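Course Materials > Manipulation Laboratory > Unit 4 > Comparing Hand-Held Grippers

Unit 4 handout: Pad and linkage trials with nested cups

This unit compares two finger pad sets on the hand-held gripper, the Hinirex pad and the Jundholm pad. Students are expected to have read the calibration notes from Unit 3. The task in every trial is the same: separate one cup from a nested stack, hold it clear of the stack, and set it down on the table.
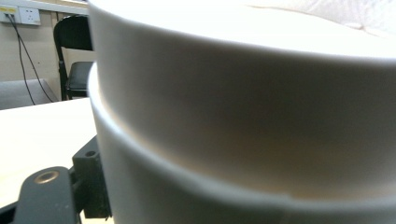

Wrist cameras differ from head cameras chiefly in what they lose at short range. A camera mounted behind the fingers gives fine detail of the contact area, but it may give very little sense of the object as a whole. When the tool is brought in close, a white cylindrical surface can fill most of the view, with a single finger left in the bottom corner and the chair and wall reduced to a strip on the left. Views of this type should be kept in the record and marked "near". Students should not estimate object width from them.

4.1 Opening width

Before each trial, open the fingers fully and bring the tool level with the lower part of the stack. Both pads should be in view of the wrist camera, with clear table between them. If one pad is missing from the view, the camera mount has shifted and must be reset before any data are taken. The second tool may hold a separated cup during this check. 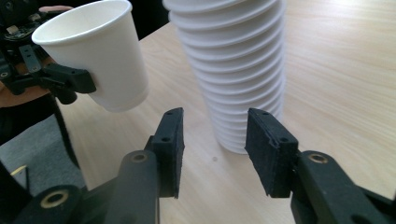

Nimal Biswas

The comparison reported in this unit is based on 578 trials, divided between the two pad sets. The Hinirex pad is the softer of the two and is more forgiving of a poor approach angle. The Jundholm pad is stiffer and tends to slide along the wall of a cup until it meets the rolled rim. Neither result should be applied to rigid containers, which are treated in Unit 5.

4.2 Two-handed holds

A cup held between two tools is loaded from both sides, and the operator must balance the two forces by feel. Keep both wrists low and bring the cup in front of the stack, where the head camera has a clear line of sight. Record the trial as two-handed even if one tool releases early.
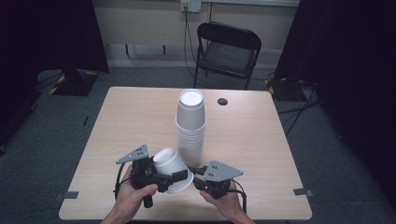 Figure 3. A cup held on its side between the two grippers, in front of the stack.

The controller supplied by Gunawardena logs finger position at 85 samples per second. Each log is limited to 300 seconds — longer sessions must be split, and the parts numbered in order.

4.3 Contact at the rim

The rolled rim is the strongest part of the cup and the most difficult to grip evenly. A tilted cup often meets one pad first. In such cases, note which pad is nearer the rim and compare the camera view with the finger position log. The pivot points of the linkage should also be inspected for play, as a loose joint can produce a similar reading.

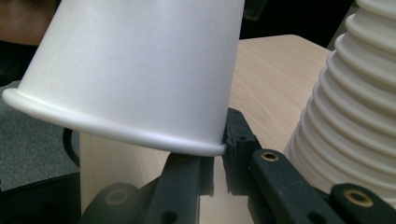
Figure 4. Central finger pad at the rim of a tilted, upside-down cup.

Reports are limited to 14 pages, including tables. Submit them through the Naltham course site by the end of March, with the logs attached as a separate file.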